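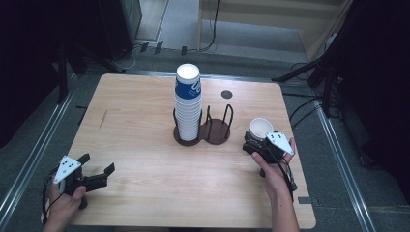 Paper cups in the double holder, our break room table

Tradow Office Life forum > Kitchens and break rooms > Paper cups or mugs?

stenen_fan
Good morning all! We have 73 people on our floor and I've been put in charge of the coffee corner (long story, I said yes at a bad moment). Right now we go through 200 paper cups a week, and I'd love to switch to mugs in March. Has anyone done it without a war over the dishes?

brewster_b
We tried at the Rodenau office and I'm sorry to say it was a mess. Mugs piled up in the sink by ten every morning. We went back to paper and I order 800 at a time now – cheaper, and they keep forever in a dry closet.

mossyoak
I have to disagree with you there, brewster, kindly meant! Ours worked fine once we got a second rack for the dishwasher. Everybody brought one mug from home, so people looked after them.

stenen_fan
Oh, I like the one mug each idea. My other worry is the table, it's wood and I'm fussy about rings.

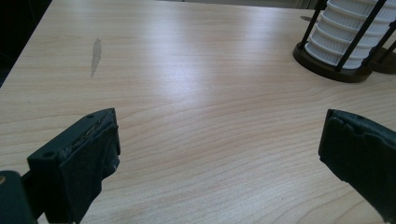
I wipe it down every evening with a barely damp cloth and then dry it, and I've been told that's plenty, but a heavy hot mug is a different thing from a paper cup, isn't it?

brewster_b
Coasters. You'll be buying them every few months, mind you, they walk off.

mossyoak
Cork ones, and get extra. I'd still keep a sleeve of paper cups for visitors.

stenen_fan
Fair enough, cork it is. Does anyone know if the Śliwiński racks fit a narrow dishwasher?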